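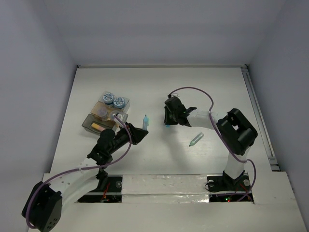
Salt on Curkitz Road: where does it go after winter?
Student project report, final version, Aug 27, 2020

Question

The town of Tileck puts down road salt every winter. We wanted to know if it still shows up in Kyei Creek in the summer, months after the last snow. Most people we asked said no, the spring rain washes it out. We didn't think so but had no data.

Background (short)

Road salt is mostly sodium chloride. It dissolves and goes wherever the water goes. Some runs straight into the ditch and some soaks into the ground, and the ground part moves a lot slower. Salty water carries electricity better than fresh water so a cheap conductivity meter gives you a decent idea of how salty a creek is. It doesn't tell you which salt. Keep that in mind for everything below.

Sites

Site A: upstream, in the woods past the Govmont trailhead. No paved roads uphill of it.
Site B: right below the Curkitz Road culvert.
Site C: below the shopping plaza parking lot, where the storm drain comes in.

We wanted a fourth site by the old mill but couldn't get permission in time.

Method

Went out on 14 days between June and August. Same order every time, C then B then A, mostly because of where the bus stops. Rinsed the bottle three times with creek water, filled it midstream, read the meter, wrote it down, moved on. Meter set to microsiemens per cm. Checked it against the 1000 standard before each trip. Skipped one trip after a thunderstorm and made it up two days later.

Results

Site A stayed low all summer and hardly moved. Boring, which is what you want from a control.

Site B was higher than A on every single visit. Highest reading 975, in a dry stretch in July when the creek was barely running.

Site C was the worst. Highest was 1495, same dry stretch. After rain it dropped fast, then crept back up over the next few days.

Discussion

The pattern we expected if salt was only in the runoff: readings go up when it rains. We saw the oposite. Rain diluted everything and the dry days were the salty ones. In dry weather most of the creek is groundwater, so this fits with salt being stored in the ground and leaking out slowly.

Could be something else at site C. The plaza has dumpsters, a car wash next door, and a pipe we never figured out. Fertilizer also raises conductivity. A chloride test would settle it, the strips we ordered came too late to use.

Problems

- Meter drifted on two of the days, had to recalibrate at the creek
- Water temp not recorded until the third trip. Meter corrects for it but still
- Only one summer, so we cant say if it's getting worse

Next

Start again in September with the chloride strips and keep going through the first snow. Also ask the town how much salt goes on Curkitz Road and if the plaza hires it's own plow company.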